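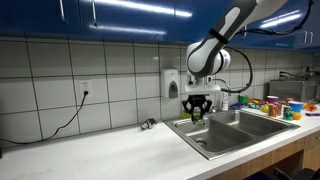
25th January. Home late and still wide awake! Went to the open day at Windden with Elsa and I could have stayed all night. They had a robot arm working over a real kitchen sink, blue cabinets and all, and I got to stand close enough to hear the joints hum. It's so much smoother than I expected – slow, then suddenly very sure of itself.

Khrystyna Derkach ran the demo and let us ask anything. I asked 9 questions, Elsa says. My favorite part was watching the gripper come straight down, since I'd always pictured it grabbing from the side like a crab. Wendelin wants us back in June when they try it with plates. Yes please. My feet hurt and I forgot to buy milk.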